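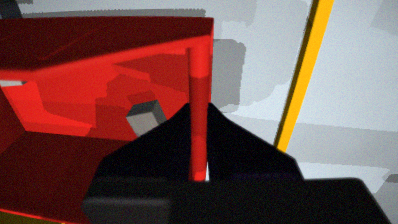 Search this site Go

Sorting the hardware drawer

Most households have one drawer where screws, picture hooks, fuses and dead batteries all end up together. It takes an evening to fix, and it stays fixed if the containers suit the drawer.

Empty the whole drawer onto an old towel. Screws roll, and a towel stops them. Pull out the batteries first and test each one. Tape the ends of any 9-volt battery before you store it or take it to the recycling point.

Measure the inside height of the drawer with a closed tape, then take off half an inch. Bins that are too tall will jam at the back, and you won't get a hand in to free them.

Choose bins you can see through. Tinted ones are fine for a shelf, but clear is easier to read in a dim garage. I use 14 small bins in a drawer 30 inches wide — screws by length at the front, hooks and anchors behind, odd parts last.

Label the front edge, not the lid. Lids get swapped. Masking tape and a pencil will do for the first month, until you know what belongs where.

Leftover furniture bolts go in a sandwich bag with the name of the piece written on it. Tape the hex key inside the bag.

To clean old plastic bins, use warm water and dish soap. Skip scouring pads, which leave a haze. If a bin has held oily parts, wash it twice and let it dry upside down overnight.

Posted by Gebhard Gruber
Fri 22 March

14 comments
30 shares

Related tips
Getting a stuck drawer to slide
How to store leftover paint
Which wall anchor for drywall
Removing label glue from plastic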